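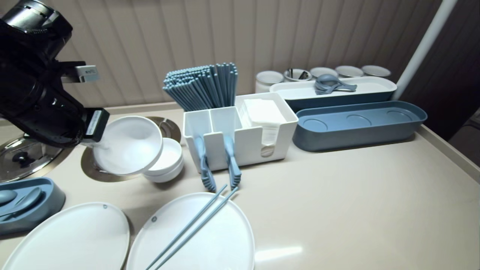
Sadbridge发布Prerkari自助餐具台配置规范

首批适用于员工餐厅及中小型自助用餐区，涵盖台面开孔、餐具分区、补充流程与配套餐桌

Sadbridge今日发布Prerkari自助餐具台的配置规范。该规范适用于由用餐者自行取用碗、盘、筷、勺及纸巾的场所，对台面开孔、餐具收纳件、摆放次序和日常补充作出统一规定。规范由Sadbridge餐饮空间部门编制，台面及收纳件由Weron负责生产。

Prerkari台面采用米色光亮饰面，台面设圆形开孔，孔位嵌入不锈钢件。开孔中心距台面前沿的最小距离为70毫米。开孔可配不锈钢锅盖，盖钮为深色，便于在浅色台面上辨认。白色圆碗叠放于开孔一侧，取碗与盛装在同一位置完成，用餐者无须在台面两端往返。

筷子、公用夹和纸巾集中放入白色分格收纳盒。左侧各格放置浅蓝色筷子及同色夹具，筷子竖直插放，夹具可挂于盒体前沿；右侧格放置白色纸巾，平叠码放。勺类使用蓝灰色，与筷子的浅蓝色区分，存放于带蓝色底座的白色长盘，另设小型勺架置于锅盖前方。靠墙一侧为白色圆罐，用于存放备用餐具，其中深色手柄类餐具单独成罐，不与勺类混放。

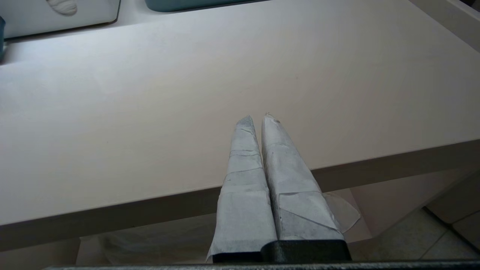 文 / Weron产品资料组　2025年2月15日　分类：产品发布

配套餐桌

与餐具台同期供应的还有配套餐桌。桌面为白色，表面平滑，哑光处理，在室内光线下略带暖灰色调；前沿为浅色厚边，颜色较桌面稍深。台面与桌面采用不同光泽度，前者面向频繁擦拭的取用区，后者用于减少就餐位置的反光。桌面高度为73厘米，不设高度调节。

桌面在交付前须进行目视检查。检查项目包括划痕、边缘崩缺、污点和板面翘曲。表面存在细小深色点状物时，先以湿布擦拭，擦拭后仍存在的，按表面缺陷登记。检查应在均匀照明下进行，检查人员须从正面和斜向两个角度观察板面。

餐具规格与摆放

规范对餐具外形不作强制要求，但同一台面上的同类餐具应保持颜色一致。圆碗采用叠放，单叠不超过6只。椭圆盘可沿台面前侧并排摆放，筷子可斜置于盘面，用于套餐位或预摆位。使用预摆方式时，分格收纳盒内的筷子仍应保留，供加取使用。

深蓝灰色长方形托盘为选配件，盘底带圆形凹位，用于定位圆底容器。该托盘未装入容器时可留在台面上，其位置应在长盘前方，不得遮挡分格收纳盒的取用面。

补充与清洁

一、补充餐具前，先取出格内剩余餐具，清除格底积水和碎屑。

二、筷子应同向插放，使用端朝向由场所自行规定，并在同一场所内保持一致。

三、夹具不得放入筷子格底部。挂放时齿纹端朝下，不得接触台面。

四、纸巾低于格高一半时补充，补充后顶面不得高出盒体前沿。

五、不锈钢件每日取出清洗，擦干后复位。圆形开孔的内沿用软布擦拭，禁止使用钢丝球。

六、米色光亮台面使用中性清洁剂。含氯制剂溅落后应立即用清水擦净。

七、哑光桌面不得打蜡或使用增光剂。

安装条件

餐具台按靠墙方式安装。墙面可采用竖条纹饰板或平板，饰板与台面后沿之间须打防霉密封胶。台面临近立柱时，应按现场尺寸切口，切口处封边后方可投入使用。圆罐沿后沿排列，取用时不应触及墙面饰板。

Weron不提供现场开孔服务，全部孔位在工厂加工。订货方须在下单时确认开孔数量、孔径及左右方向，图纸确认后如需变更，按重新加工处理。

供货信息

Prerkari餐具台、分格收纳盒及配套餐桌即日起接受订货，首批供货总量为543套。收纳盒、勺架、长盘和托盘可单独订购，圆碗、椭圆盘、筷子及夹具不含在标准套装内。已使用旧款台面的场所可仅更换收纳件，更换前应核对台面深度。

规范全文、孔位图及清洁剂对照表可向Sadbridge餐饮空间部门索取。样板台面及桌面色板由Weron寄送，色板仅供比对颜色和光泽，不作为验收依据。

关于Sadbridge

Sadbridge从事用餐区、茶水区及配餐区的规划与设备配置，业务包括方案设计、设备选型和交付验收。

关于Weron

Weron生产商用台面、餐桌和餐具收纳件，产品按订单加工。

媒体联络：Sadbridge新闻事务组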